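给吃掉的棋子一个位置

2021年8月16日 星期一

我一直想替托盘说几句好话。

下国际象棋的人爱聊开局,爱聊残局,聊起棋钟和棋子的手感也能聊一晚上,可是说到被吃掉的子往哪儿放,大家就都随便起来了。有人攥在手心里,有人往桌角一堆,有人丢进茶杯旁边那个已经装了瓜子壳的碟子(我亲眼见过,后来一只马就这样跟着瓜子壳进了垃圾桶)。我自己也这么马虎了好多年,直到在Trurnen住了一个夏天,天天下棋,天天趴在地板上找兵,才彻底改了主意:棋盘旁边应该有一只托盘,每一盘棋都应该有!

而且最好是一只颜色鲜亮、毫不严肃的托盘。粉色就特别好。我知道有人会皱眉头,觉得象棋是黑白分明的东西,配木头还说得过去,配一块粉色塑料算怎么回事。我的看法正相反,木头桌子加粉色托盘,怎么看都高兴。

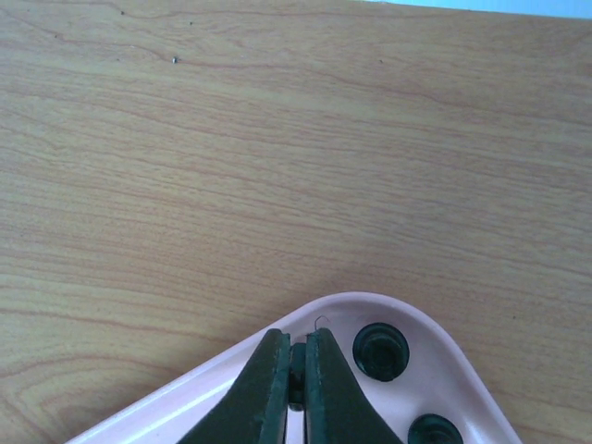
《Farivby》总第43期 · 第3页

浅色木纹的桌面有个毛病,小东西放上去容易混进纹路里,白兵尤其爱藏,面包屑也爱藏。托盘把这件事一下子解决了。带一圈边的更好,手肘碰一下,棋子顶多在里面倒下,不会满桌子跑。我试过木盒、铁盒、绒布袋,木盒太深,铁盒每放一个子就当啷一声,对面的人每听一声脸就黑一点,绒布袋更糟,谁也看不见里面有什么,中途想数一数自己丢了几个兵,得把袋子整个倒出来。浅浅的塑料托盘轻,安静,一眼看到底,脏了拿水一冲就干净,我想不出还能要求它什么。

说到这里得讲讲棋子该怎么放。我的主张是站着放,排成一排。很多人嫌麻烦,觉得已经出局的子躺着就行了,可是站成一排真的好看啊,而且好用。局面下到一半,抬头看一眼托盘,谁多谁少清清楚楚,用不着在棋盘上一格一格地点。带孩子下棋更该这么做,孩子算不清子力,但是一排高高矮矮的棋子站在那里,他看得懂,还会自己伸手把排歪了的那个扶正。我在Trurnen教过邻居家的小孩,他头一个星期对吃子的兴趣全在排队上,为了让队伍变长,什么坏棋都敢走,我输给他两次,输得很开心。
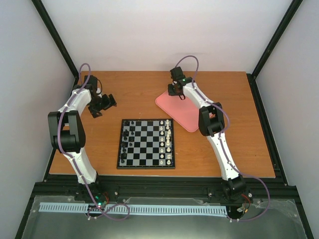 木桌上的磁性小棋盘

小棋盘是我另一个偏爱。磁性的那种,棋子小小的,放上去有一点吸力,很踏实。老派棋友看不上它,说没有分量,说那是火车上打发时间用的。我承认,比赛用的大棋子拿在手里确实过瘾,可是家里的桌子上除了棋还有日子要过,要吃饭,要写作业,要摊报纸。小棋盘占的地方少,四周留得出大片空桌面,胳膊有地方搁,托盘有地方放,茶也有地方放。棋盘边上有余地,人就不急,这是我下了这么多年棋最真心的体会。

反过来说,棋子越小越需要托盘。Begović那家杂货铺的柜台底下有一个铁皮罐,专门装顾客落下的零碎,我有一回去翻,里面单是小棋子就有一大把,黑的白的,兵最多,居然还有两个王!丢了王的那家人后来怎么下棋呢,拿瓶盖顶替吗?我家就顶替过,一枚扣子当了整整一个冬天的黑象,走到最后谁也不记得它是象还是扣子。那副棋是Stirkex的旧款,配不到散子,我至今想起来还心疼。

所以我现在家里定了规矩,很简单,吃下来的子当场进托盘,站好,然后对方才走下一步。开始的时候家里人抱怨,说拖慢了节奏。慢一点有什么不好?放子的那几秒钟正好喘口气,吃了子的人别太得意,丢了子的人也来得及想一想刚才错在哪里。有几盘棋我就是在这几秒里看出了对方的后手,赶紧把伸出去的手缩回来。下快棋的朋友可以不听我的,下快棋的朋友本来也不会听任何人的。
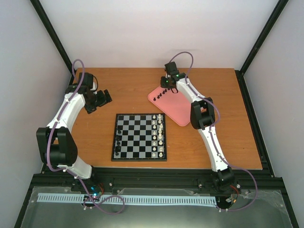
规矩定了以后还有一个我没料到的好处,收棋变快了。以前一盘下完,棋盘上剩几个,桌上滚着几个,口袋里还摸得出一个,谁都不愿意收,最后总是我收。现在把托盘端过来,一个一个摆回原位就行,白的两列,黑的两列,摆完了棋盘也就是新的一盘,往往有人顺手就坐下了,说再来一局吧。我非常喜欢这个时刻。好多个晚上本来只打算下一盘,就是这么变成三盘的。

也有人跟我争,说托盘放哪边是个问题,放左边还是右边,两个人共用还是各用各的。我用下来觉得共用一只就够,放在棋盘的侧面,谁也不用绕过棋盘去够。摆得正不正倒无所谓,歪一点更有人气,我家那只从来没有和桌边平行过。各用一只的我也试过,漂亮是漂亮,就是茶没地方放了,我选茶。

十月份天凉下来,晚上长了,正是把棋搬回屋里下的时候。要是您家的棋盘旁边还空着一块,去厨房看看,随便哪只浅盘子都能先顶上。颜色您自己挑,我还是投粉色一票。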